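4. Daily baking programs and finishing

Read section 3 (Installing the Lillholm bench oven) before you use any of the programs below. The oven must have completed its first burn-off, with the window open and the racks out.

4.1 Before each bake

1. Check that the power switch on the rear panel is set to I. The display shows the time of day.
2. Slide the crumb tray fully home. If it stops short, take it out and wipe the rails.
3. Fit the wire rack at the level given for your program. Levels are numbered from the bottom, and level 1 is the lowest.
4. Fill the steam cup to the line with cold tap water. Leave it empty for biscuits and slices.
5. Close the door. The lamp goes out after a few seconds.

Note: In hard-water areas, use filtered water in the steam cup. Scale is not covered by the warranty.

4.2 Choosing a program

Turn the left dial until the program name appears, then press it once to confirm. The programs used most often for bread and pastry are:

Pastry – fan on, rack at level 2, steam for the first few minutes. Use for croissants, danishes and anything laminated.
Soft roll – fan low, rack at level 2, steam on. Use for milk rolls, finger buns and enriched dough.
Crust – fan off, rack at level 1, steam on. Use for loaves baked on a stone.
Refresh – fan low, rack at level 2, no steam. Runs for 8 minutes and switches off by itself.

To change the temperature, turn the right dial while the number is flashing. The oven keeps your setting until the end of the bake and then goes back to the program default. To keep it for good, hold the right dial down until you hear two beeps.

Caution: The door glass and the top panel get hot on every program. Keep the power cord, tea towels and plastic wrap clear of both.

4.3 Cooling and handling

1. When the end tone sounds, open the door to the first stop and wait for the steam to clear.
2. Lift the rack out with oven mitts. Do not slide baked goods off over the door glass.
3. Leave laminated pastry on the rack until the base is firm. Soft rolls can be moved to a board or a clean benchtop sooner.
4. Pick up croissants from the sides, at the thickest part. Holding them by the tips breaks the outer layers. 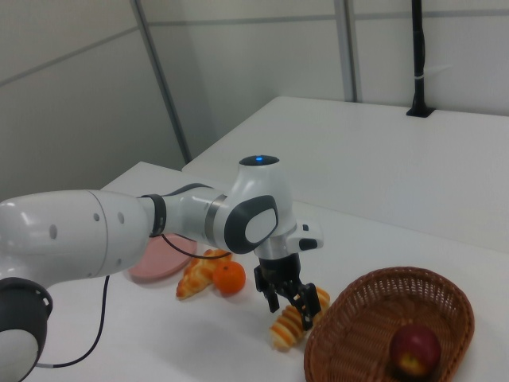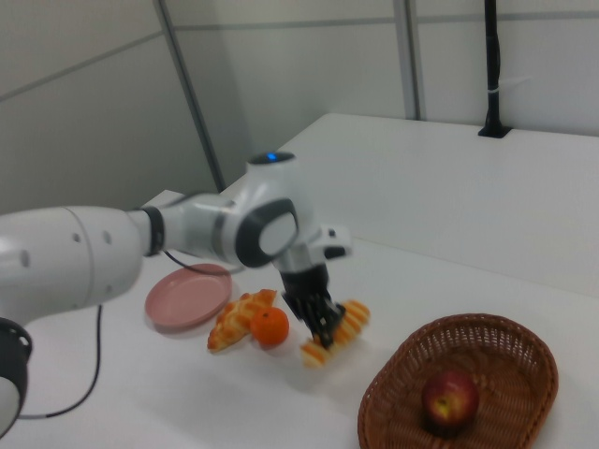
Croissant and striped roll

5. Let everything cool right through before you bag it. Trapped moisture will soften the crust overnight.

4.4 Refreshing day-old baking

Refresh works best on plain pastry and rolls. Filled pastries colour too fast on the outside and stay cold in the middle, so warm those under foil at 150°C on the Pastry program with the steam cup empty.

1. Fit the rack at level 2 and take out the steam cup.
2. Place the items in a single layer with a gap between them.
3. Select Refresh and press Start. There is no preheat.
4. Remove as soon as the tone sounds.

Frozen items should be thawed in the fridge first.

4.5 Cleaning after baking

Unplug the oven and let it cool. Empty the crumb tray, then wash it in warm soapy water. Wipe the steam cup dry and leave it out of the oven until next time. Do not use caustic spray or steel wool on the cavity – the coating will come off and cannot be repaired.

Burnt sugar on the floor of the oven can be loosened with a damp cloth left in place for half an hour.

4.6 Messages on the display

CUP – steam cup missing or not seated. Push it in until it clicks.
DOOR – door open when Start was pressed.
E 62 – temperature sensor fault. Switch off at the wall and contact Brinholm Service. Have the serial number from the rear panel ready.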